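Corkuner Opens Entries for the Listham Lakeside Half Marathon

LISTHAM, 2024-05-06 - Corkuner, the organizer of the Listham Lakeside Half Marathon, today opened public entries for this year's race, which will be held in December on a revised course around the north shore of the lake.

The field will be limited to 936 runners. Of these places, 138 are set aside for residents of Listham and 22 for wheelchair athletes, who will start ahead of the main field. The new course removes the climb at Trunero Bridge and finishes on the running track at the Jankauskaitė Sports Ground.

"Runners told us that they wanted a flatter second half and a finish their families could reach on foot," said Sugeng Menon, race director at Corkuner. "The new course gives them both, and we look forward to welcoming them in December."

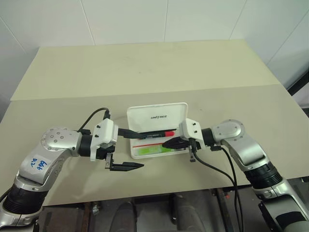

Entry and Race Information

Entries are accepted online and at the Corkuner office in Listham. Runners must be 18 or older on race day. Bib numbers will be mailed to entrants with a US address; all others may collect theirs at the sports ground on the day before the race. Places may be transferred to another runner until the end of November.

Media inquiries should be addressed to the Corkuner press office.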